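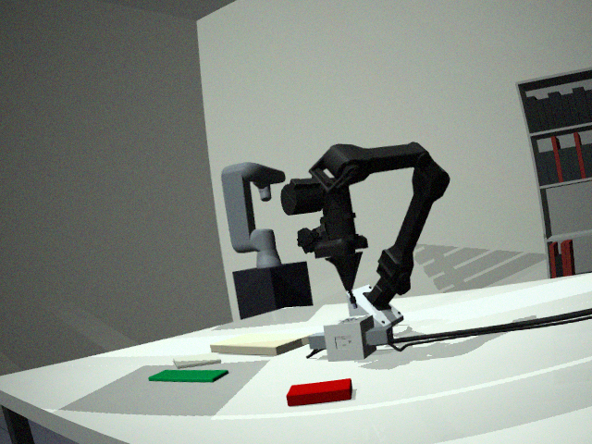
4. Exposure decisions in the first term of training

4.1 Background to the task

In this section we report how beginning camera operators choose the exposure of a shot when they have both the picture on the screen and a measuring tool. By measuring tool we mean the zebra pattern and the waveform display, which are today present in almost every camera and external monitor, also the cheap ones. The teaching literature generally agrees that students should learn to use them early. It says much less on what students do with them once the teacher has left the room.

The question came to us from the classroom. In the two-year video course at the Lawal school, exposure is taught in the second week, before lighting and after lens choice. Students pass the written test on it without difficulty. The same students then deliver their first short films with faces too dark and windows without any detail, and when they are asked, they say that the picture "looked good on the camera." Hollenstein and Vasiliauskas have described this distance between tested knowledge and practice in an earlier report on the same course, but they looked only at finished films, where grading has already hidden part of the original decision. We wanted to look at the decision itself.

4.2 Participants and material

The group consisted of 32 first-year students. Of these, 19 had never used a camera with manual controls before the course. The others had some experience, mostly from school projects or from filming friends at sports and concerts. We did not separate those who had paid work, as the line between paid and unpaid was not clear even to the students themselves.

All students used the same model of camera, the Stelier, with the supplied zoom lens and with automatic functions turned off. A Trustano monitor was mounted on top. It could show the picture alone or the picture with the waveform in the lower corner, and the student could change between the two at any time by one button. Screen brightness was fixed by us before each session and the menu was locked. We consider this detail important. In a small trial in December we left the brightness free, and several students made the screen brighter when the shot looked dark to them. After that they felt no need to open the iris.

The students filmed in three kinds of places: a corridor with daylight from one side, a workshop room with mixed lamps, and the courtyard. In each place they were asked to record short clips of a person speaking and of an object chosen by them. They had no time limit, but most finished quickly. This gave us 200 clips for analysis, after removing those with a wrong file setting.

4.3 Rating

Two teachers rated every clip separately for exposure, looking at the main subject first and at the background second. The clips were shown without the name of the student and in mixed order. When the teachers did not agree, they watched the clip again together and talked until they reached one rating. Most disagreements concerned the background. One of the teachers comes from news work and accepts a white window behind a speaker; the other comes from advertising and does not. We kept this difference in the data and did not try to train it away, because a student will meet both kinds of client.

High-contrast material is a known difficulty for raters as well as for students. A dark machine on a pale surface has no middle tone large enough to guide the eye, and the operator must decide which end of the scale to protect. A clip of this type can be rated as correct in two different exposures, depending on what the viewer wants to see. For this reason the raters wrote one sentence of explanation next to each rating of an object clip.

4.4 Results

The waveform was switched on at least once in 99 of the clips. This was lower than we expected, considering that the students had practiced with it in the same week. In the remaining clips the exposure was set from the picture alone.

The clips made with the waveform were in general rated better, and the difference was clearest in the corridor. There the light from the side changed with the clouds, and the students who worked by eye tended to follow the window and lose the face. In the courtyard we found almost no difference between the two groups of clips. The light was soft and even on both courtyard days, and it was hard to make a serious mistake.

The workshop room gave the result that is most difficult to explain. Clips made with the waveform were rated slightly worse than the others. From the notes of the raters it seems that several students placed the whole signal in the middle of the display, as if this was the correct answer for every subject. A white wall became gray and a black jacket became gray too. These students used the tool, and they used it with care, but they read it as a target that must be reached. The written test of the course may support this reading. It asks for the correct level of a face and gives no question where a dark or bright picture is the right one.

Previous experience did not help as much as the students believed. Those with experience worked faster and changed the iris fewer times. Their ratings were better only for the clips of a speaking person. In the short interviews afterward, many of them said they had checked the waveform "at the beginning" and then trusted the setting for the whole place, even after they turned the camera toward a different light.

4.5 Discussion

We see two points for teaching. First, it is not enough to show where the waveform is and what its scale means. Students should be asked to say, before they look at it, which part of the picture they want to keep and which part they accept to lose. One teacher of the course has already started to ask for this sentence aloud before each take, and we plan to follow that class for one more term. Second, exercises should include subjects which are really dark or really bright.

The study has clear limits. All students came from one school and used one camera. The sessions were held as a class exercise, and a student who films for a client may check more often, or less. We also can not say how long a student looked at the display, only that it was on. The rated clips and the notes of the raters are stored in the Okon archive and can be requested by other teachers.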